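What the wrist camera knows that I don't
Posted in September by Aliki Antoniadis

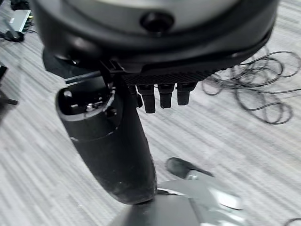 So the thing I've been chewing on all month is when to close the gripper. I know that sounds like the least interesting question in robotics! You get near the thing, you close on the thing. But I've now watched our policy fumble enough handles to tell you that "near" is doing a lot of work in that sentence.

Quick catch-up if you missed the last post. Nazma Selvanayagam and I are trying to teach an arm to pick up awkward household stuff off the floor using mostly the camera at the wrist. We have 118 demonstrations, all done by hand by the two of us (and a handful by Inès Gaillard, whose demos are annoyingly smoother than mine). The policy looks at the picture, looks at where the joints are, and spits out the next little chunk of motion. We call the project Skunell because Nazma named it and I lost the argument.

The first version learned one output for everything, so the arm motion and the gripper opening came out of the same head. It worked okay on boxy things. On black plastic things with handles it was hopeless. It would come in at a nice angle, get a finger right up by the handle, and then sort of dither, opening and closing a few millimeters like it was chewing gum. I watched it do this so many times that I started hearing a little noise in my head for it.

My theory was lighting. Dark finger next to a dark handle, no contrast, the network can't see the gap, end of story. I was very sure of this. I spent two evenings moving lamps and turning up the brightness randomization in training, and the result was that it dithered under much nicer lamps.

Nazma's theory was that our demos disagreed with each other, and she was right. When she plotted the moment of closing against the distance to the handle, mine were all over the place. I close early and slide in. Inès waits until she's practically touching. Average those two habits together and you get a robot that half closes at every distance, which is pretty much what we had built.

The fix had 2 parts, and neither one is clever. First, we split the gripper off into its own head that makes a yes-or-no call, closed or open, and has to commit to it for a short stretch before it's allowed to change its mind. Second, we went back and relabeled the closing moment in every single demo using one rule, which was that the handle has to be between the fingers before the label flips. I did the relabeling with a big mug of tea and a bad podcast and it took forever. If you're about to do this yourself, write the rule down BEFORE you start, with a couple of borderline cases worked out. I changed my mind partway through and had to go back to the beginning.

Then we ran it again on the handle set. The old version got 19 grasps out of 44 tries. The new one got 35 out of 44, same floor, same starting poses, same grumpy arm. I made Nazma run her half of the trials without telling her which version was loaded, so I'm fairly comfortable with it.

What's left over is mostly cables. If there's a loop of cord anywhere near the handle, the policy sometimes decides that's the interesting part and goes wandering off after it. We have hardly any demos with cords in them because both of us, without ever talking about it, tidied up before recording. Ysaline Texier read a draft of our notes and suggested we just stop tidying, and then collect another small batch. I hate how reasonable that is.

I also want to try the same relabeling trick on the release, which I've been ignoring. Right now it lets go a bit early and things land with a thunk. And I'd like to know how much of the gain came from the separate head and how much from the labels. Nazma thinks it's almost all labels. I've got a run training tonight with the old head and the new labels, so I'll post the number whichever way it goes, even if it means I lose another argument.

If you've got a wrist-camera setup and you've fought with gripper timing, please write to me. I'd love to hear what rule you used, especially for long handles that taper, where "between the fingers" gets kind of mushy.

Contact Aliki | © Aliki Antoniadis | Back to top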